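**Finger pad wear: when do you pull a gripper?**

**danen_ops** · 14 May 2020
Our rule for the hand-held grippers is to swap pads every 300 folds. I want to move to swapping on inspection only. Cloth folding on a white table, both grippers open at the start.
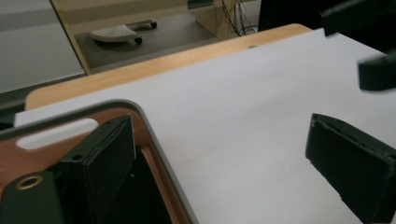
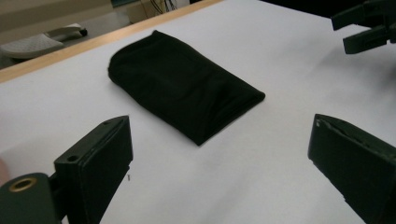

Nirna's checklist says any visible chip fails the pad. I think that's too strict for knits.

**trakley89**
Keep the count. Inspection depends on who's looking.

**lindqvist_b**
Disagree. We ran one pair to 1,234 with no snags. Check the inner face and leave the top edge alone.

**trakley89**
One pair isn't a standard. Log it per pad, then decide.

**danen_ops**
OK, 14 pairs logged through January, count rule stays for now.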